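Journal de travail

08/10/2023

Je reprends ce cahier après une pause trop longue. J'écris en français parce que je me suis promis de le faire jusqu'à la fin du contrat, même quand je suis fatigué et que les verbes ne viennent pas. Rhona Urquhart m'a dit au printemps qu'un journal mal écrit vaut mieux qu'un dépôt sans messages de commit. Je suis d'accord avec elle, mais je relis quand même chaque phrase deux fois.

Matin : la scène de cuisine

J'ai commencé par relancer la cuisine dans Kostix, avec la nouvelle version du planificateur. Le fichier de scène est celui d'Alistair Lamont, que je n'ai presque pas modifié. J'ai seulement corrigé les enveloppes de collision de quelques objets, car celle du bol était convexe. Pour le planificateur, le bol était donc plein comme une pierre, et toute trajectoire qui devait descendre à l'intérieur était refusée. J'avais cherché cette erreur dans la cinématique inverse pendant presque toute la semaine dernière. Elle se trouvait dans une seule ligne de la conversion des maillages.

Maintenant l'enveloppe est décomposée en morceaux, et le test de collision est plus lent. J'ai mesuré 731 millisecondes pour une requête complète avec tous les objets du plan de travail. C'est trop pour replanifier pendant le mouvement, mais c'est acceptable pour planifier avant le départ. J'ai mis le résultat en cache pour les objets qui ne bougent pas. Il faut que je pense à vider ce cache quand la pince saisit quelque chose, sinon le planificateur évite un objet qui est déjà entre les doigts. J'ai écrit cela sur un papier, et maintenant aussi ici.

La caméra du poignet est réglée de façon à garder les deux doigts dans le champ. Alistair la voulait plus haute. Moi, je préfère voir le contact, parce que l'estimation de pose devient mauvaise exactement à ce moment : l'objet est à moitié caché par les doigts, et les taches sombres de sa texture se confondent avec le noir de la pince. Le module Ovetti, qui fait la segmentation, donne alors un masque trop grand et prend un morceau du doigt avec l'objet. Le centre estimé glisse vers la base de la pince.

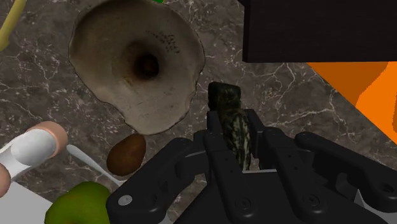
Midi : le seuil de fermeture

J'ai mangé devant l'écran, ce que je m'étais interdit.

Le contrôleur de la pince attend deux conditions avant de dire que la prise est faite : la vitesse des doigts doit être presque nulle et la force doit dépasser un seuil. Avec un petit objet léger, la vitesse tombe tout de suite, mais la force oscille autour du seuil pendant plusieurs pas de simulation. L'état change alors sans arrêt entre « fermeture » et « prise ». Dans le journal du programme, j'ai trouvé des pages entières de ces deux mots.

J'ai ajouté une hystérésis, donc un seuil pour entrer dans l'état et un autre, plus bas, pour en sortir. C'est une solution d'école, je le sais bien. J'aurais voulu comprendre d'abord pourquoi la force oscille. Je soupçonne le pas de temps du solveur de contact. Je l'ai passé à 1000 hertz et l'oscillation est devenue plus petite, sans disparaître. À 3000 hertz, elle n'est plus visible sur la courbe, mais la simulation avance si lentement que je pouvais faire du thé entre le départ et l'arrivée du bras. Je reste donc à 1000 avec l'hystérésis, et j'ai laissé un commentaire dans le code pour celui qui viendra après moi.

Rhona m'a demandé par message si le même réglage convenait à l'éponge. Je ne sais pas encore. Une éponge rigide en simulation n'est pas vraiment une éponge, et je n'ai pas envie d'ouvrir la question des corps mous ce mois-ci.

Après-midi : la vue large

J'ai travaillé ensuite avec la caméra fixe, celle qui regarde le bras et le plan de travail ensemble. C'est elle qui sert à placer les objets dans le repère de la base. La bouteille et la pomme verte ne posent pas de difficulté, elles ont une couleur et un contour qui se détachent bien du marbre. Le bol a une forme assez claire aussi. Les objets translucides, par contre, sont un vrai problème. Sur la surface veinée, il y a une sorte de baguette que moi-même je distingue à peine, alors je ne peux pas reprocher grand-chose au réseau. Il la trouve dans certaines vues et la perd dans d'autres. Quand il la perd, le planificateur croit que l'espace est libre.

J'ai essayé deux choses. D'abord j'ai baissé le seuil de confiance, et Ovetti a commencé à voir des baguettes dans les veines du marbre. Puis j'ai fusionné les détections de plusieurs vues, en gardant un objet dans la carte même s'il n'est plus détecté. Cela marche mieux, mais il faut décider combien de temps on garde un fantôme. J'ai choisi une valeur sans bonne raison et je l'ai mise dans le fichier de configuration, avec mon nom à côté pour qu'on sache qui accuser.

L'autre difficulté est le bras lui-même. Du point de vue de la caméra fixe, le gros segment blanc cache une partie du récipient à anse et le bout de l'éponge. Le filtre qui retire le robot du nuage de points utilise le modèle géométrique du bras avec une petite marge. Avec la marge d'Alistair, il enlevait aussi un bord du récipient. J'ai réduit la marge, et il reste maintenant quelques points blancs qui flottent près du coude et que le planificateur prend pour un obstacle. Je cherche encore la bonne valeur entre les deux. Peut-être qu'il faut une marge différente pour chaque segment, mais je n'aime pas ajouter sept paramètres pour en sauver un.

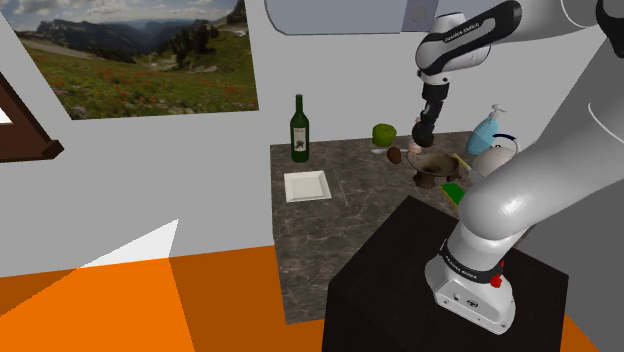

Dernière modification de cette page : 08/10/2023

Soir

La série complète a fini de tourner : 3705 essais, positions tirées au hasard, même graine que la série d'avril pour pouvoir comparer. Je n'ai pas encore regardé les résultats en détail. J'ai seulement ouvert le fichier pour vérifier qu'il n'était pas vide, comme cela m'est arrivé une fois avec Haldane, l'ancien outil d'enregistrement, qui écrivait tout dans un dossier temporaire et l'effaçait poliment à la fin.

Alistair est passé dans le bureau avant de partir. Nous avons parlé du format des trajectoires. Il voudrait enregistrer les positions articulaires seulement, et recalculer le reste. Je voudrais garder aussi la pose de la pince, même si c'est redondant, car nos deux versions de la cinématique ne donnent pas toujours le même signe pour le quaternion. Nous ne nous sommes pas mis d'accord. Il m'a prêté un parapluie.

À faire demain : vider le cache à la saisie, écrire un test pour l'hystérésis, demander à Rhona si le serveur Drandska est libre pour la nuit. Et chercher si on dit « le repère de la pince » ou « le référentiel de la pince », j'ai utilisé les deux dans la documentation et cela me gêne.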